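Household Textiles, Unit 5
Table linen: fibre, finish and care
Handout to go with the Saturday session, 2018-06-09
Course tutor: Hugo Baudry, Brumdale Evening Institute

Read this before the practical. The fibre tests from Unit 4 are assumed, so bring your burn-test notes if you have them.

1. What a tablecloth has to put up with

A tablecloth gets treated worse than most cloth in the house. It is spilled on, leaned on, dragged at the corners and washed hot. It also lies flat in full view, so a crease or a faint ring that would pass on a bed sheet shows at once. When you judge a cloth, think first about how often it will be washed and how, and only then about how it looks in the shop.

2. Fibres

Cotton is the usual choice. It takes up water quickly, stands a hot wash and gets softer with age. It creases and it can shrink in the first two or three washes, mostly along the warp.

Linen is stronger than cotton when wet and sheds dirt more easily. It has less give, so it wears along fold lines. A linen cloth that is always folded in the same place will crack there in the end. Fold it in thirds one time and in quarters the next.

Polyester hardly shrinks or creases, but it holds on to oil. Grease from butter or salad dressing should be treated the same day. Polyester and cotton blends sit between the two, and most printed cloths sold for everyday use are blends.

Coated cloths (cotton or polyester with a plastic layer on the face) are wiped and not washed. Heat lifts the coating. Keep hot pans and irons off them.

3. Weight and weave

Weight is given in grams per square metre. A cloth of 300 is heavy and hangs well but is slow to dry. Plain weave is the commonest for printed cloths. Damask is a figured weave, with the pattern made by the change from warp face to weft face. Hold a damask up to the window and turn it over: the pattern is there on both sides, with light and dark swapped.

4. Printed pattern and woven pattern

A woven stripe runs with the threads, either down the warp or across the weft. It can't easily run at an angle to them. If you see a stripe going across a cloth on the diagonal, either the pattern has been printed or the cloth has been cut on the bias. Cutting on the bias wastes cloth and the edges stretch, so for table linen a print is far more likely. Fine line drawing is another thing to look for, as it is hard to weave at a small scale and simple to print.

To check, pull a thread at the hem. In a woven pattern the thread is coloured right through. In a print the colour comes and goes along it.

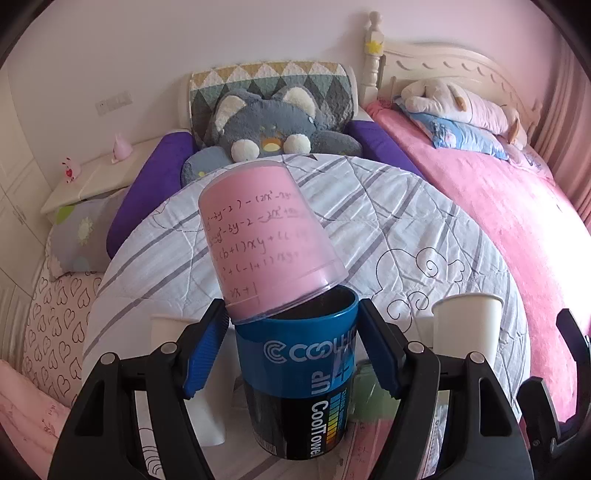

Fig. 1. Diagonal grey stripes and black line drawing on a white cloth, round table.

Pigment prints sit on the surface and feel slightly stiff. They rub off on the folds first. Reactive prints go into the fibre and feel the same as the cloth around them. The Pluvley sample book, kept in the side cupboard, has both kinds on facing pages. Please don't take pages out of it.

5. Working out the size

Measure the table top, then add twice the drop. The drop is the length that hangs below the edge. For a round table, measure straight across the middle.

An everyday drop is 22 cm. A longer drop looks better on a small side table but gets in the way of knees if people are to sit at it. For a cloth that reaches the floor, the drop is the height of the table less 1 cm.

Add the hem allowance last. On a round cloth keep the hem narrow, because a wide one will not lie flat round the curve. Ease it with a row of running stitch or face it with bias tape.

6. Stains

Work from the outside of the mark towards the middle. Blot and don't rub.

Tea and coffee: cold water at once, then a normal wash.
Red wine: blot, then cold water. Salt soaks up some of the liquid but does not remove the colour.
Candle wax: let it harden, lift off what you can, then a warm iron over brown paper. Change the paper often.
Egg and milk: cold water only to begin with. Hot water sets them.
Rust: lemon juice on white cotton or linen. Test a corner of anything printed.

Try every treatment on the hem first. The Qian swatches in the practical have been marked with tea and with oil, and you will treat one of each.

7. Drying and storing

Dry printed cloths out of strong sun. Iron from the wrong side while still slightly damp. Don't starch a cloth that is going away for months - starch yellows and draws silverfish. Roll good linen on a tube if you have the space.

For the practical

Bring a tape measure, small scissors, a needle and one tablecloth from home. The Dirico scale reads up to 500 g, so heavy cloths will be weighed from a cut sample. If you don't want yours cut, use one from the box.

Unit 6 (towels and other looped fabrics) starts in September.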